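Portes ouvertes de l'atelier Pronik
Questions fréquentes

Accueil > Visites > Questions fréquentes

Mise à jour : avril

Où se déroule la visite ?
Dans les locaux de Pronik, à Festville. L'entrée des visiteurs se trouve côté cour, par le portail gris. L'entrée principale reste réservée aux livraisons pendant toute la journée.

Faut-il réserver ?
Oui, pour la visite guidée et pour la démonstration. Les groupes sont limités à 10 personnes. Le hall et l'exposition de pièces détachées sont en accès libre, sans inscription. La journée compte 200 places au total, tous créneaux confondus.

Combien coûte l'entrée ?
L'entrée est gratuite.

Combien de temps dure la visite ?
La démonstration dure 30 minutes, questions comprises. Prévoyez le double si vous souhaitez voir aussi l'atelier d'assemblage. Le dernier groupe part à 16 h.

Je suis en retard, puis-je rejoindre mon groupe ?
Non. Présentez-vous à l'accueil, on vous inscrira sur le créneau suivant s'il reste de la place.

Que voit-on pendant la démonstration ?
Un robot à deux bras travaille sur des tâches de table : saisir un petit objet, le déplacer, le reposer. Une partie se passe en simulation, sur grand écran, dans des pièces d'habitation modélisées. L'autre partie se fait sur un banc réel, derrière une vitre. L'opérateur commente les deux.

Pourquoi passer par la simulation ?
Une scène virtuelle se remet en place en un instant et rien ne casse. On peut changer les meubles, les objets ou leur position entre deux essais, puis reprendre sur le banc les gestes qui méritent d'être vérifiés.

Le robot est-il autonome ?
Cela dépend de la séquence. Certaines sont pilotées à distance par l'opérateur, d'autres sont exécutées par le programme. C'est annoncé au début de chaque séquence.

Que regarde-t-on à l'écran ?
Le point de vue est celui du robot, les bras au premier plan et la pièce devant lui. Il arrive que l'horizon penche.

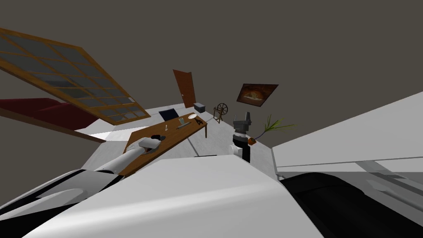
Les objets posés sur la table sont ceux du quotidien, une assiette ou un verre par exemple. Ils n'ont pas tous la même difficulté : un couvert fin, posé à plat, se saisit moins facilement qu'un objet debout. L'opérateur peut recommencer une séquence à la demande du groupe, dans la limite du temps prévu.

Peut-on piloter le robot soi-même ?
Oui, en simulation uniquement, au poste prêté par Gosselin. Ce poste est ouvert de 10 h à midi. Le banc réel n'est pas accessible au public.

Les enfants sont-ils admis ?
À partir de 6 ans, accompagnés d'un adulte. L'atelier d'assemblage est fermé aux poussettes, qui peuvent être laissées à l'accueil.

Le parcours est-il accessible en fauteuil roulant ?
Le hall et la salle de démonstration sont de plain-pied. La mezzanine ne l'est pas.

Peut-on prendre des photos ?
Oui dans le hall et dans la salle de démonstration, sans flash. Non dans l'atelier d'assemblage.

Où se garer ?
Sur le parking Ultex, en face, ouvert aux visiteurs toute la journée. Merci de laisser libre la rangée le long du quai.

Comment annuler une inscription ?
Par le lien contenu dans le message de confirmation, jusqu'à la veille au soir.

Retour à la page des visites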